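Equipment Planning Notes
February | By the Purchasing Desk

Second two-arm bench: what we're asking for and what it costs

The request for a second two-arm bench goes into the spring equipment round at the end of the month. Several of you have asked what is in it and why the total is higher than the last one. The short version is that we left things out last time and paid for them later from the supplies line.

The quote for the first bench covered the arms, the grippers and the frame. It did not cover wrist cameras, spare cables, the tabletop, or any of the items the arms handle. Those came in over the next few months as small orders, and by the time we added them up they had reached $1,043. The new request puts them on one sheet from the start.

Basket loading is the job we are using to size the order. It needs two arms that can reach the same spot at the back of the table, grippers that fit around a canister, and a camera on each wrist.
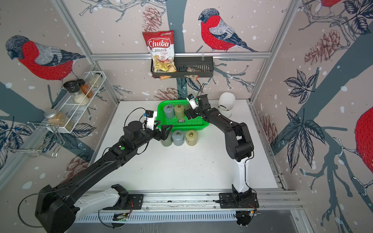 Both arms at the green basket, with three canisters in it and three in front.

Reach was the main question when we compared frames. Thammasiri offered a narrower frame at a lower price, but on their drawing the right arm could not get to the back corner without folding the elbow against the post. Vullow's frame is wider and takes the same rail we already have, so brackets and base plates can move from one bench to the other. We are going with Vullow. The frame price is held until the end of the quarter.

For the arms, we are staying with Misora. A second make would mean a second set of spare parts and another round of setup for the software people. Misora has also agreed to ship the gripper fingers as a separate line item, so we can reorder them without buying the whole gripper. Fingers are the part we replace most. The request includes 11 spare pairs, and we expect that to last both benches through next winter.

Cables were the other surprise. Wrist cables take a lot of bending, and a failed one stops work for the day if there is no spare on the shelf. The budget for cables and connectors is $371, with strain relief clips included.

Handling items now have their own line as well. In the past these were bought on personal cards and claimed back, and the receipts were hard to match to a project. From this round on, baskets, canisters, weights, jars, cups and packaged goods are ordered through the desk under the Flilwood project code. The line is set at $823 for the year. Please send requests in one batch per month if you can.

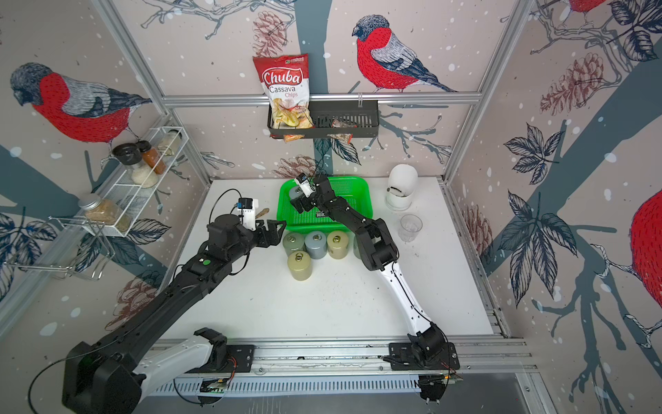

Same bench, one in the basket and five on the table.

A few things are not in the request. Wall coverings and shelving for the second bench will be paid for out of the room budget. Installation is also left out – we plan to put the frame up ourselves, as we did before, and the rail needs two people for an afternoon. Extended service on the arms was quoted but it overlaps with the first year of warranty, so we will look at it again in the next round.

Lead time on the arms is the longest item. Misora is quoting ten weeks from the purchase order, and Vullow is quoting four for the frame. If the round is approved on schedule, we will order the arms first and the frame later so that it does not sit in the hallway. Floor space next to the first bench needs to be clear before then, along with one free power circuit.

Comments on the list should reach the purchasing desk before the request is submitted. If you want something added, include the part number, the quantity and the project code.

Recent items
Flilwood project code: what it covers
How to return unused parts
Supplies line: winter summary
Shared tool cabinet, new sign-out sheet

Contact the purchasing desk | Copyright Equipment Planning Notes | Back to top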